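4.3 Setting up the dish rack and the counter station

This section covers placement of the Natano wire dish rack on a tabletop, together with the small appliances and tableware that share the surface. Read section 4.1 (Unpacking) first. Parts are listed by number in Appendix B.

Before you start

The tabletop must be level and dry. Wipe it with a damp cloth and let it air dry. Do not use wax or oil polish under the rack; the feet will slide.

Rack placement

1. Set the rack base on the table with the prongs facing up.

2. Press down on each corner in turn. If the rack rocks, turn it end for end and repeat. If it still rocks, see section 7.2.

3. Move the rack inward until no part of the frame extends past the table edge.

4. Slide the drip mat (part 2144) under the base. The raised lip of the mat faces the user.

NOTE: The drip mat is not supplied with racks sold for display. Order it separately from Pidstead.

CAUTION: Do not load the rack beyond 3000 g. Overloading bends the base wires and voids the warranty.

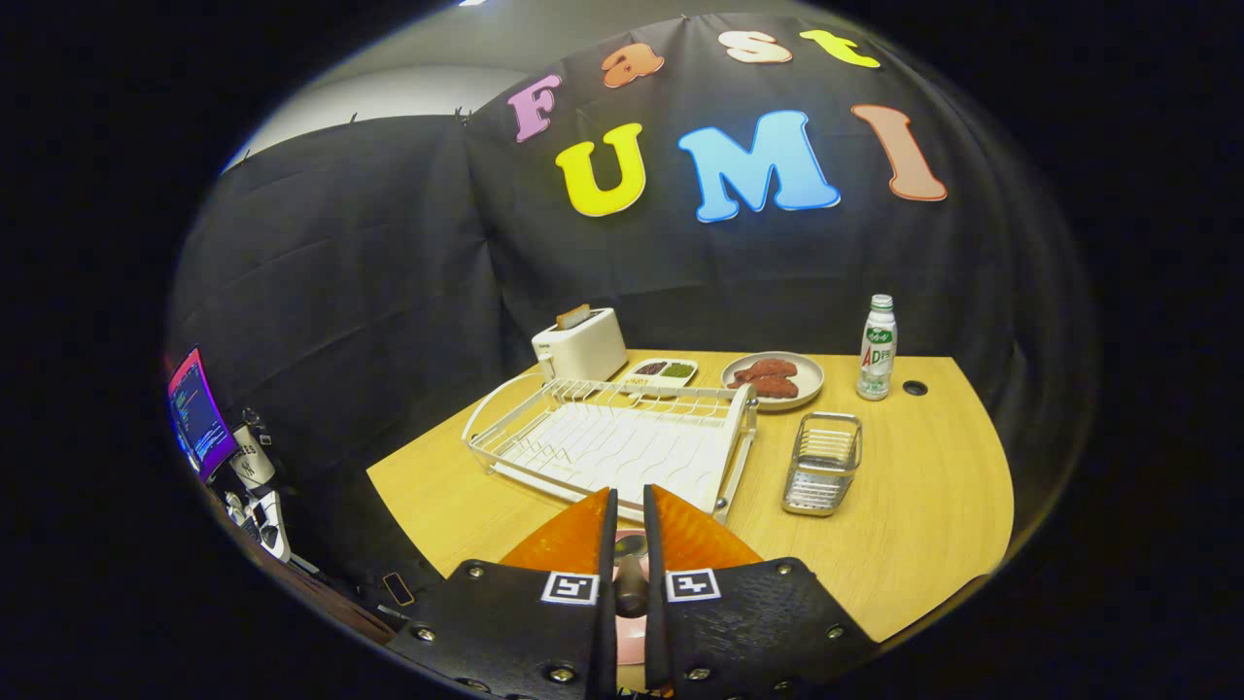 Small appliances share the table with the rack but must not share its drainage area. Keep toasters, kettles and similar items outside the line of the drip mat, with the power cord routed away from the rack. A back corner is the preferred position for a toaster, as with the white one at the back left, where the slot stays clear and bread can be lifted out without reaching over the wires. Plates holding food go to the right of the rack. Do not rest a served plate on the rack itself.

5. Plug in the toaster only after the rack is in its final position. Maximum rating for a shared outlet strip at this station is 800 W. Check the rating plate on the appliance.

WARNING: Do not operate a toaster under a shelf or against a curtain or other cloth. Unplug it before moving the rack.

Loading

Stand plates upright between the prongs, largest at the back. Place bowls face down on the open part of the base. Divided trays should be emptied and rinsed before they go on the rack. Knives are laid flat with the blades pointing away from the user.

NOTE: Coated wires can chip if cast iron is placed on them. Dry cast iron by hand.

Cleaning

Remove the drip mat and empty it after each use. Wash the rack in warm water with dish soap. Do not use steel wool.

Section revised March 5, 2020. Checked by Jeanine Boersma.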